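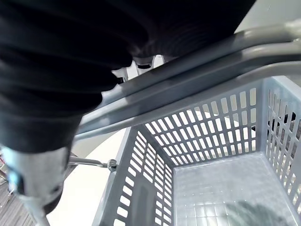 Cleaning a Slotted Plastic Hand Basket

Applies to gray plastic baskets with paired metal handles and a gridded floor panel.

1. Empty the basket. Turn it over and tap the base to clear grit from the slots.
2. Stand it upright and lower both handle bars outward. Wipe each bar along its length, then the pivot joints at the ends.
3. Mix 20 ml of dish soap into a bucket of water no hotter than 40 °C.
4. Scrub the walls with a soft brush, working along the rows of slots, first inside, then outside.
5. Brush the floor panel in two directions. Residue collects between the raised lines of the grid.
6. Rinse, invert and drain for 11 minutes. Dry the pivots with a cloth.

Do not use scouring powder on the floor panel.

Keep fabric items out until the base is fully dry.

Related
Folding Dark Fabrics Without Lint
Replacing a Loose Basket Handle
Storing Baskets in a Narrow Closet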